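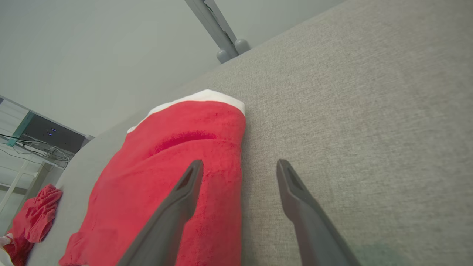 Towel Day at Rollcombe

Hi all! Lilibeth Umali here, with the page I promised everybody back in the spring. We rent out the cottage at Rollcombe all summer, and between guests every towel in the place gets washed, folded and put back, which takes me over 90 minutes if I stop for coffee (I stop for coffee).

Red towel on the gray. I love this red! It's a good plush one, folded over into a long, rounded bundle, with the white band up at the far end. My sister-in-law Tsion folds hers flat in thirds, and we have been arguing about it for two years. Rounded ones fit the Skilton baskets better, so there.

There's more red bunched up in the corner, still to be folded. I never get to the end of the red ones in one go.

I'll add the bathroom shelves when I've painted them, and the blue set once it comes back from Wallard. If you stayed with us in August and went home with a bath mat, no hard feelings, but please mail it back!

Updated 16th August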